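How to Prepare a Scholarship Nomination

Reading time: 6 minutes

This guide is for academic departments that wish to put forward a student for the Michiels Scholarship. It covers the work from the first conversation with a possible candidate to the submission of the complete file. Students may find it useful to read, but the nomination itself must be made by a department. Applications sent directly by students are returned unopened.

The Michiels Scholarship is awarded each year to students in the penultimate year of a first degree who intend to go on to postgraduate study. In the last round the Scholarships Office received 818 nominations from all participating institutions. The award includes a study grant, a place at the summer school in Trutenberg and the support of an academic mentor for the first postgraduate year.

Before you begin

Each department may nominate up to 7 students. Departments that share teaching on a joint degree should agree between themselves which of them will nominate a joint-degree student. If two departments nominate the same person, both files are put on hold until one is withdrawn.

Appoint one member of staff as nominating officer. This person signs the cover form, receives all correspondence and is the only person who can make changes to a file once it has been opened. The nominating officer may also write a reference, but may not write both references for the same student.

Check that the nominating officer has an account on Clava, the online nomination system. Accounts from the previous round remain open, but passwords expire at the end of the academic year and must be set again.

Step 1: Identify possible candidates

Start with the academic record, and do not stop there. The selection panel reads the transcript first and then looks for evidence that the student has used what he or she has learnt. Laboratory work, language study, teaching, service in a student society and paid employment all count. A student who has worked through term in order to pay for his or her studies should say so plainly.

Ask colleagues who teach small groups to suggest names. Personal tutors often know of work that does not appear in any departmental record. It is good practice to advertise the scholarship to the whole year group as well, so that no student is passed over by accident.

Confirm the following before you approach a candidate:

- the student is registered for a full-time degree;
- the student will still be registered when the award is announced in April;
- the student has not held a Michiels Scholarship before;
- the student has no unresolved academic conduct case.

A student who is studying abroad for a term remains eligible, provided that the home institution continues to hold the registration.

Step 2: Hold a first meeting

Arrange a meeting of at least half an hour with each candidate. Explain what the award involves and how much work the application will take. Most students need several weeks to produce a satisfactory personal statement, and a student who is also preparing for examinations may prefer to wait.

Ask the candidate to bring an up-to-date curriculum vitae and a short note of his or her plans for further study. The note does not need to be polished. It should name a subject, one or two places where the subject could be studied, and the reason for the choice. Keep a copy, as it will help the referees.

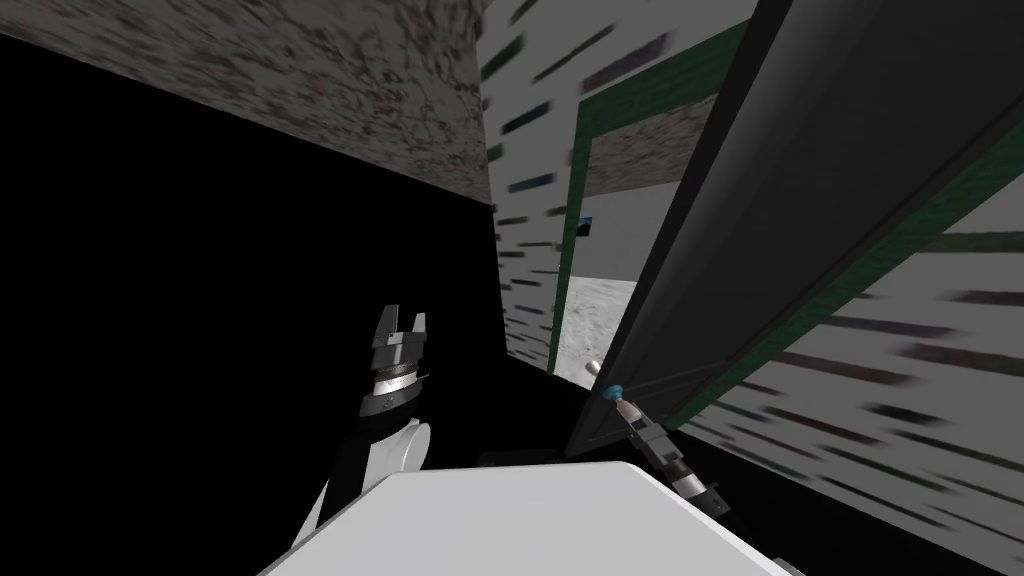 If several good candidates come forward from the same year group, hold all of the meetings before making any decision. Students should be told in writing whether they are to be nominated. Those who are not should be offered a conversation with their tutor, and should be told about other awards for which they may be suitable, including the Vallell travel grants.

Step 3: Choose the referees

Two references are required. At least one must come from a person who has taught the candidate in the past year. The second may come from an employer, a placement supervisor or the organiser of a voluntary project.

A useful reference gives particulars. "She is among the best students I have taught" tells the panel very little unless it is followed by an account of what the student did. Referees should describe a piece of work, explain what was difficult about it and state what part the candidate played - above all where the work was done by a group.

Send each referee the curriculum vitae, the note of plans and the closing date. Referees upload their letters directly to Clava and candidates do not see them. A reference must be on headed paper, signed, and written for this award. Letters prepared for another purpose are not accepted.

Step 4: Support the personal statement

The personal statement may be up to 1,250 words long. Clava counts the words when the text is pasted in and will not save a longer version. Footnotes and headings are included in the count.

The statement should answer three questions. What does the candidate wish to study? What has he or she done to prepare for it? What use will be made of it afterwards? The candidate may take these in any order. Members of the panel come from many fields, so technical terms should be explained or left out.

Staff may comment on drafts, but the words must be the student's own. Suggesting that a paragraph be moved or shortened is acceptable. Rewriting it is not. The candidate signs a declaration to this effect when the file is submitted.

Step 5: Write the departmental letter

The departmental letter is one page long and is signed by the head of department or a deputy. It should place the candidate within the year group and explain anything in the transcript that an outside reader might misunderstand, such as a change of course or a period of leave. Obtain the student's consent before mentioning illness or family matters.

Avoid repeating the references. Where a department nominates more than one student, the letters should be written separately and the candidates should not be ranked against one another.

Step 6: Submit the file

Open a new file in Clava and enter the candidate's name exactly as it appears on the transcript. Upload the documents in this order:

1. Cover form
2. Transcript
3. Curriculum vitae
4. Personal statement
5. Departmental letter

The references are added by the system as they arrive. When every item shows a green mark, the nominating officer can press "Submit". A receipt is sent by e-mail and should be kept. Submission closes at 5 p.m. on the closing date, and a file that is incomplete at that time cannot be considered - even if only a reference is missing.

After submission

Shortlisted candidates are invited to an interview of twenty-five minutes with three members of the panel. Departments are encouraged to offer one practice interview, preferably with a member of staff from another subject. Reasonable travel costs are repaid on production of receipts.

The result is sent to the nominating officer and the candidate at the same time. Please do not publish the names of successful students until the Scholarships Office has made its own announcement. Written comments on unsuccessful nominations are available on request to the nominating officer.

Questions about eligibility should be addressed to Jeanine Mulder, Scholarships Adviser. Questions about Clava accounts should be addressed to Toon Brouwer on extension 821.

Contact the Scholarships Office | © Michiels Scholarships | Back to top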